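I came home late again and my wrists are tired, so I will write only what I remember well.

Before July I was in the folding room at Bratex. We were 17 women and two men, and we folded for the shops, mostly baby things and school shirts. My place was near the window with Ayana Jemal. We talked the whole shift, because the hands knew the work and the mouth was free. Then Weltside bought the company and there was a meeting with coffee. The manager said the machines will fold in the future, and some of us can help to teach them. I did not understand what it means to teach a machine. I thought somebody would ask me questions and write down my answers.

Now I know. I hold one gripper in each hand and I fold with them. My fingers do not touch the cloth. The first week I was so slow that I wanted to cry. A sleeve that I can turn in one second took me a minute, and the cloth ran away from me all the time. Abenezer Mekonnen, who leads our shift, told me to stop thinking about the fingers and to think about two beaks. It helped, but I still dream about it. 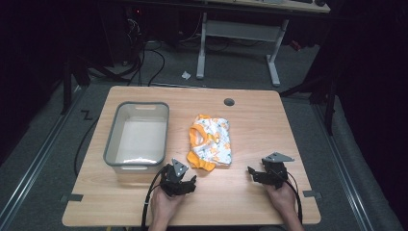
Demeck, 23rd October

Today was baby clothes. I was glad about it and also not glad. They are small, so the arms rest, but the ribbing at the neck and the cuffs is thick and it jumps back. With my own hands I would press it flat with the thumb. With the grippers there is no thumb. I have to pinch the edge, pull a little, put it down and let go very softly.

We should do 60 folds in a shift that count. A fold does not count if I drop the piece and begin again, and this I find strange. In the old room everybody dropped things and began again. I asked Abenezer if the machine should not learn this also. He said it is a good question and he will ask. He says this often.

Since I started I have 693 good ones. It is written on the list by the door, next to my name. Ayana has more. She is faster than me with the grippers, though in the old room I was faster, and I must admit it hurts me a little.

The thing I miss is the talking. Each of us has her own table now and we must keep our eyes on the work. At lunch we are only 7 from the old room. The others took the money or went to Sung, where they still fold by hand, for less pay. Ayana asked me if I think we are teaching the machine to send us home. I said the pay is better than before and my back does not hurt. Both are true, but it was not an answer and she knew it.

Tomorrow it is towels. I must remember to buy the cream for my wrists and to call my sister about the key.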